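4. Living with the Stedach kit

14 shares - 6 comments

I'll start this section with a confession. When Severino Pastor and I agreed to review the Stedach arm kit, I figured we'd have it bolted down and moving by lunch. We had it moving by dinner the next day. The manual goes through the servo wiring in one order and the connector labels go in another, and we followed the manual. If you buy one of these, follow the labels.

Once it was together, though, I liked it a lot more than I expected to! The arm is all brackets and servos, so you can see every joint and get a wrench on every bolt, and when one of the shoulder servos started to buzz in January we swapped it without taking the rest apart. Anselmo Olmedo did that swap and wants it on record that he used only the tools in the box. Compare the Wimell arm from Section 3, where the same job meant unplugging half the elbow (and, in our case, losing a washer we still haven't found).

4.1 What we asked it to do

We weren't interested in stacking blocks on a clean white table. The kit is sold for homes and small workshops, so we put it on a counter next to a sink and gave it a tray of mixed stuff, hard and soft together. The tasks were short ones - press the button of a named color, pick up a cloth, move a small object to the other side of the tray. Each trial began with an operator setting out the tray, and we let the operators be as messy as they liked. Trinidad Tiongson's layouts were by far the meanest. She likes to put fabric right up against a button, and the grasp planner hates that.

We ran 900 trials on the Stedach and 300 on the Wimell, which we had for a shorter loan. I know that's lopsided. I've kept the two sets apart in everything that follows, and I'd ask you not to line them up too closely.

4.2 Cloth, mostly

Buttons went fine. A big dome is a forgiving target and the gripper can come down a little off center and still press it. Cloth was where we spent our evenings. The stock gripper has two boxy fingers, and they want something with sides to squeeze. On a crumpled cloth the planner has to choose a fold, and its choices were, let's say, personal. Sometimes it went for the highest ridge, which I'd have done too, and sometimes for a flat patch with nothing to hold. Behrouz Rostami lowered the approach speed and had the arm pause just over the fabric before closing, and after that I stopped dreading the cloth trials. We kept his settings for the rest of the study. Figure 6 shows the tray and the gripper over a navy cloth, with the big red button close by at the front.
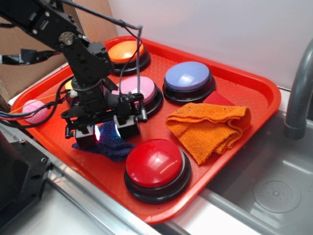
By Teodoro Cifuentes | 14 February 2026

Figure 6. Stedach arm with the stock parallel gripper, mixed tray, counter setup.

4.3 Cables and support

My main gripe is the cabling. The bundle off the upper segment is long, and it can end up lying over the side of the tray, so plan your layout with that in mind. We asked Stedach's support desk about a shorter harness and got a friendly reply and a link to a page that sells the longer one. Severino ended up using a couple of ties (they're in our parts list).

Would I buy the kit with my own money? For a lab that's happy to tinker, yes. For someone who wants to open a box and start, I'd wait for the next manual. The Memer gripper, which fits the same wrist, gets its own tests in Section 5.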